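Robot budget, round two
2018-04-12

So the equipment request is in, and thank you to everybody who sent me numbers! We started out wanting two complete Perasex setups. Then Natalie Heywood added up the service plan, the spare fingers and the shipping, and we got very quiet. The new plan is one setup in August, with most of the planning done in simulation first. 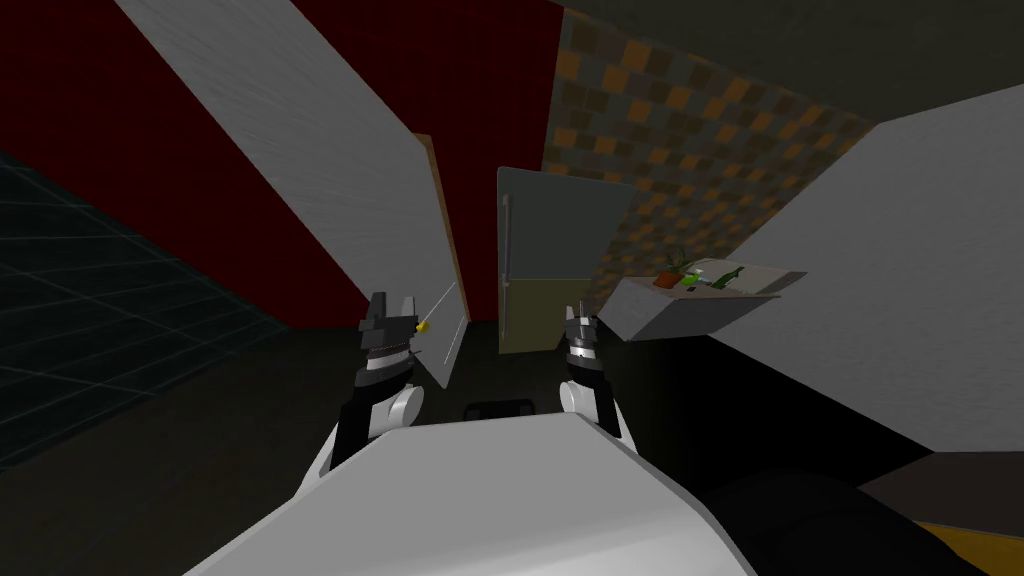 Dawber wants $2000 up front to hold our spot in line, and that comes off the final bill. I also asked for a price on extra finger pads – $372 a set, ouch – so Colin Lockwood is checking whether the Prilari ones would fit. If they do, I'd like to order 3 sets and be done with it.

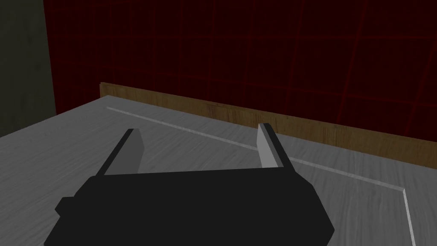 The table is the other thing. I had it down as "misc." and Colin made me give it a line of its own, fair enough. We still need to settle the size of the marked work area before anyone quotes us on a top, and I keep changing my mind (sorry, Natalie). 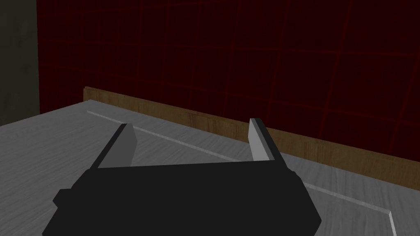
Gripper open over the simulated table, near the pale border line.

Drumasen still owes us a quote on installation. Send me anything I've missed and I'll add it to the sheet.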